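House rules for the two-arm cell

I have been meaning to write down how we run the two-arm cell for a while. Most of what we had was in people's heads, plus a sheet taped to the door that still listed a login we stopped using. In September we took on two new people at the same time, and I heard myself give each of them a slightly different version of the same rule on the same afternoon. So I wrote it all out, and this is the cleaned-up copy.

Some background. I work at Stillton, a small outfit that tests control software for bench-top robot arms. Our main client for this work is Dedix. They send us builds, we run the builds against a task board with switches and buttons on it, and we send back a report. The work is dull on good days. The rules are there because we once sent a report we had to take back, and I'd like to never do that again.

The report we took back covered 418 trials. The toggle switch had been left in the wrong position at the start of 146 of them, and the software had been scored as passing because the switch ended up where it was supposed to be. It had started there. The log gave us no way to see this. Florencia Urrutia found it by reading the trial notes next to the overhead video, which took her most of a week. We reran everything and paid for it ourselves.

Rule one came out of that, and it's the one I care about most.

1. Write down the start state before you start.

Every control on the board gets a line on the start sheet. Toggle: off or on. Knob: which number it points to. Slider: which number. Buttons don't hold a state, so they get a check mark to say you pressed each one by hand and it came back up. You fill in the sheet while looking at the board, with the arms stopped. You do not fill it in from memory and you do not copy it from the last sheet.

People ask why the software can't record this. It does record it. We want the sheet too, so there are two records made in two different ways, and if they disagree the trial is thrown out. We don't argue about which one was right.

2. One arm works, the other one waits.

Plenty of the tasks we test need only one hand. Flipping the toggle is one of those. The arm that isn't doing the job still has to be somewhere, and for a long time we let it be wherever the last task had left it. That was a mistake. A waiting arm that starts in a different place each time changes the shadows on the board and changes what the head camera can see, and then you have two things varying when you thought you had one.
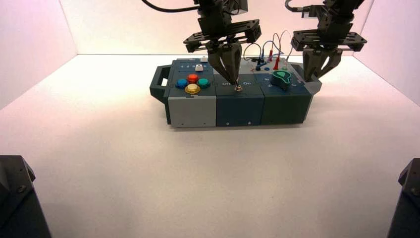 Page last changed: September, 4:10 pm

With the left gripper down on the switch, the right one stays up over the green end of the board with its fingers open. Whatever waiting pose you choose for the other arm, save it under a name and use that name in the start sheet. If you change the pose, it gets a new name. We don't edit a saved pose, ever. It took me a while to convince people of that one, as it feels wasteful to have six poses that differ by a finger's width, but it has saved us twice when a client asked what exactly had changed between two reports.

The waiting arm also has to be clear of the working arm's whole path, including the path back out. Check the path back out separately. People forget it.

3. Nothing on the table that isn't part of the test.

No pens, tools, tape, coffee or spare screws inside the walls. The table stays plain and so do the walls. If you need to mark where the board goes, use the corner jig, set the board against it, then take the jig away before the run.

We used to leave tape marks on the table. They were handy. Then one build from Dedix did very well with the marks and poorly without them, and we had to tell them their software may have been finding the tape. I still don't know for sure that it was. But I couldn't say it wasn't, and that's reason enough to keep the table clean.

4. Look at the cables before each block.

The board has thin patch wires looping up along the back. They get nudged when somebody handles it. A block for us is 200 trials, and before each one somebody puts their eyes on those wires and confirms that every plug is seated and no loop leans forward over the controls. The same goes for the cables on the arms. If a cable rubs or pulls at any point in the motion, stop and fix it first.

If you reseat a plug, write it down. If you only thought about reseating a plug, write that down too. The notes column is free.

5. Approach from above, stop, then touch.

This is a rule for the motion scripts we write ourselves, which we use as a baseline to compare the client's software against. The gripper comes straight down and halts a short distance above the control. It waits there. Then it makes contact at the slow speed. We don't allow a script to go from travel speed into contact in a single move, even if it works, even if it has worked all month.

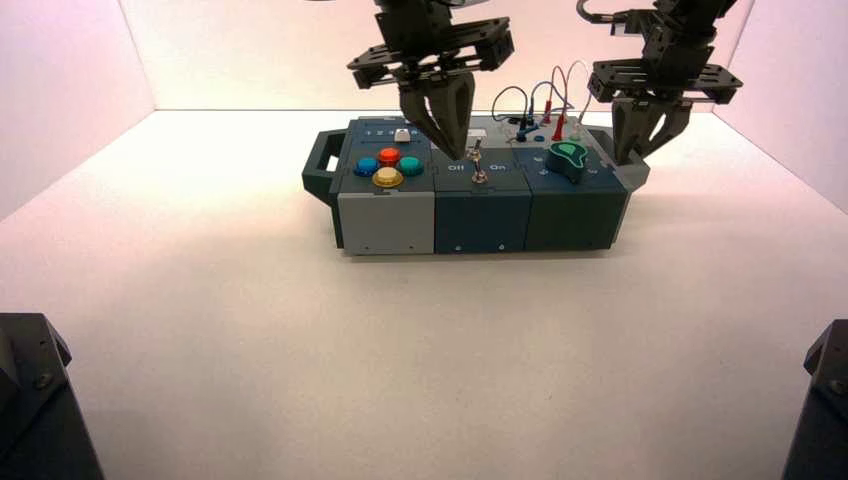

Last updated in September by the site author

A toggle lever is a thin target, and a pair of closed fingertips doesn't leave much margin on either side of it. The halt gives the person at the desk time to look at the tips and the lever together and decide. If it looks off, press stop. There is no penalty for pressing stop. We log it as an operator stop and run that trial again, and I don't want anybody doing arithmetic about whether it makes the day's total look bad.

The Oakley people, who share our building and do similar work on larger arms, have a version of this where the halt is skipped after the first ten good trials. I can see the case for it. Their parts are bigger and they have force limits we don't. I've left ours as it is.

6. Stop means stop, and then hands off for a moment.

When you press stop, wait for the status light before you reach in. Both arms have to show as held. Not one of them. With two arms, the usual slip is to watch the one that was misbehaving and forget that the other is still live. I have done this myself. No harm came of it, and I filled out a near-miss form, and I'd ask everybody else to fill one out too when it's their turn.

Only one person runs the cell at a time. If a second person needs to reach in, the first person steps back from the desk. The stop button is never out of reach of whoever is at the desk, and nobody sits at the desk to answer email.

7. Keep every camera view, even the dull ones.

We record from the head and from the wrist, and storage isn't free, so every few months somebody suggests dropping one of them. I've said no each time. The head view is good for the overall layout. You can tell which arm was where and whether the table was clear. It's poor for anything behind the fingers, and the fingers tend to be in front of the thing you care about.

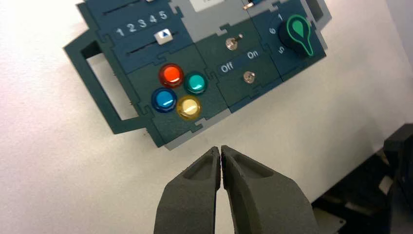 When a client questions a result, the wrist recording is usually the first one I open. The printed marks on a control are much easier to read from close up, and you can compare them with the start sheet line by line. In the last report we had 165 trials flagged for a second look, and for most of them the wrist view settled it in under a minute. The rest needed both views side by side.

File names follow the trial number and then the camera. Don't add words. Somebody once added "good one" to a file name and it broke the import, and also it wasn't a good one.

8. Say what failed the way it failed.

We had a habit of writing "missed" for everything. Missed could mean the gripper closed on air, or pushed the lever and the lever sprang back, or never came down at all. Those are three different problems for the people at Dedix, and they can't fix "missed." So there is now a short list of failure words in the front of the binder and you pick one. If none of them fits, use "other" and write a full sentence.

Same with passing. A pass is the control in the asked-for end position, the arms clear, and no other control moved. If the switch is right but the knob got bumped on the way past, that's a fail, with "bumped" as the word. This makes our pass rates look lower than some people expect. I'd still send those numbers.

9. Changes to these rules.

Anybody can ask for a change. Write what you want changed and why, put it in the shared folder, and we'll talk about it at the next morning check. Changes take effect at the start of a new block, never in the middle of one. I keep the old versions, and each report says which version it was run under.

There are a couple of things I haven't settled. We're moving our trial logging over to Flunow, and I don't know yet whether the paper start sheet survives that. My feeling is that it should, at least until we've run a few full blocks both ways and compared. The other one is how often to swap the fingertips. At the moment we swap them when they look worn, and "look worn" is exactly the kind of phrase I've been trying to get rid of. Florencia wants a fixed trial count. She's probably right, but we don't have enough data yet to pick the number, so for now please note the date each time you put on a new pair.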